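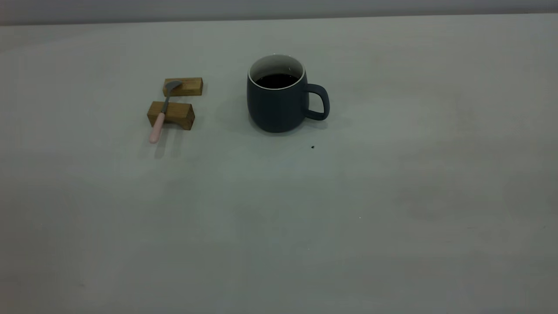
A small spoon laid across two wooden blocks.

Kaj Ravn has written 249 obituaries for the Greldale weekly, and he would like people to stop telling him that so-and-so lit up a room.

"I've been to Greldale," he says. "I know the rooms. They have one bulb each."

We are in his kitchen, where he does most of the work, with the phone on speaker and the dog shut in the hall. Families call him after they have called everyone else. By then they are tired of crying and ready to argue, usually over a middle name.

"Spelling is the whole job. You can leave out a man's war record and get a polite note. Leave the second L out of his sister and she'll be at your door before lunch."

He came to it sideways. The paper's sports editor, Kristof Van Damme, used to write the death notices on slow afternoons, and wrote them, Ravn says, like box scores. When Van Damme asked to be let off, Ravn was selling ad space two desks over and made the mistake of looking up.

His first was for a Mrs. Vidmar, who had run the feed store and was survived by 11 grandchildren. He listed nine. "I spent the next morning calling the other two. One of them was very decent. The other asked whether I'd like to come over and check that he was breathing."

Since then he reads every list back out loud, twice, and asks about stepchildren in a voice he has been working on for years. Ex-wives he leaves to the family. He has seen a draft with three of them in it and a draft with a fourth crossed out so hard the pen went through.

What does he ask first? The kitchen, usually. What did she cook, who was allowed to help, what was in the drawer by the stove. "Ask for her finest quality and you get 'generous.' Ask about the drawer and they'll talk for an hour. Ita Skonitz saved bread ties. Her son couldn't say 'bread ties' without putting the phone down for a minute. So that went in."

It went in over an objection from a cousin, who felt it lowered the tone. The cousin wanted "pillar of the community." Ravn offered him both and put the bread ties higher up.

He is less patient with the phrase "after a brave battle." Some people, he says, were not brave at all, they were furious, and their families are often proud of it. Last October a widow let him print that her husband had complained without pause until the end. He got more mail about that notice than any other, and most of it asked for the same treatment.

Has he written his own?

"Kristof has it. I asked him to do it." He gets up to let the dog in. "It's four lines. He's got me down as a left-hander, and I've told him twice."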